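Sealing terracotta tiles laid on the diagonal — before or after grouting?
Asked in Floors & Walls by hovgate_kitchen

Just taken on a ground floor flat in Hovgate and the kitchen is getting terracotta, square tiles set as diamonds. 16 square metres. Tile shop in Averstead says seal first, then grout, then seal again. My brother in law says thats overkill and one go at the end will do. Who's right? Want to start Saturday.

endale_tiler
Shop's right. Unsealed terracotta drinks up grout and you get a haze you'll be scrubbing at for weeks. One thin coat on the faces, keep it off the edges, let it dry overnight, then grout. Two more coats once the grout's cured. Pale grey grout is kinder than white in a kitchen — white goes grubby by the cooker in no time. 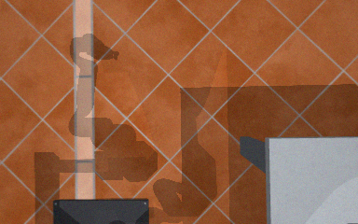 Terracotta on the diagonal with pale grey grout

Order extra for the cuts as well, diagonal wastes more than straight. I did a hall in Endale last July and ran 5 tiles short, next batch was a diffrent shade. Mix your boxes before you lay.

mopandbucket
Just use lino, warmer on the feet

clamovness_dave
Agree with the first reply. Only thing I'd add — test the sealer on an offcut. Mine in Clamovness went much darker than I wanted and it was too late by then.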